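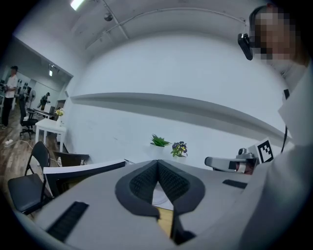 How to Keep a Workbench Notebook You Will Go Back To

Posted 26 December 2022

I've kept a notebook next to my bench for years now, and I have filled enough of them that they take up a whole shelf in the hallway (my family has opinions about this shelf). People who visit always ask about them, so I thought I'd finally write down how I do it, as much for myself as for anybody else. You can use all of this for sewing, woodwork, model trains, fixing radios, whatever you like to do with your hands.

What you'll need

A bound notebook with numbered pages. Mine are the plain Benik ones with 84 pages. If yours has no numbers, put them in yourself before you write anything, it only takes an evening cup of tea.
A pencil, and a second pencil for when you lose the first.
A roll of masking tape.
A few small envelopes for scraps.

Step 1. Leave the first four pages blank

They're going to be your index. I skipped this in my first two notebooks and spent a very long October afternoon leafing through both of them looking for the one glue recipe I wanted. I did find it in the end, written sideways next to a grocery list!

Step 2. Start each job on a fresh page

Even a tiny job, even when it feels wasteful. Write what the thing is, who it's for, and what you're hoping to do, and keep that last part to one sentence if you can manage it. I can't always manage it, as you may have guessed by now.

Step 3. Write down measurements before you cut or join anything

Put the unit next to every number. My friend Miłosz Rutkowska once borrowed a page of mine for a set of shelf brackets, and I had written "40" in the margin with nothing after it. He took it for centimeters and I'd meant millimeters. We still have one of those brackets, and it makes a pretty good doorstop.

Step 4. Keep your leftovers

Tape a sliver of wood or a snip of fabric right onto the page, and if it's too bulky, slip it into an envelope and write the page number on the front. A little offcut will tell you more about color and thickness than a paragraph will, and I say that as somebody who loves a paragraph.

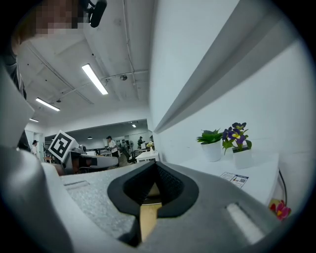 Anything sticky or oily stays out of the book, please. I once pressed a piece of waxed cord between two pages and lost a perfectly good drawing of a drawer front.

Step 5. Note what went wrong while you're still annoyed

Wait until the next morning and you'll have talked yourself into thinking it went fine. Two or three lines will do. I draw a small star next to these so they jump out when I flip through, and those are the pages I read most.

Step 6. Fill in the index every 10 pages or so

Use the words you'd use out loud. "Wobbly stool" is much easier to find later than "seating repair." If a job carries on somewhere else in the book, write both page numbers in the index and a little arrow at the bottom of the first page.

When the book is full, write the starting and ending months on the spine with a paint marker and begin the next one the same day, even if all you write is the page numbers.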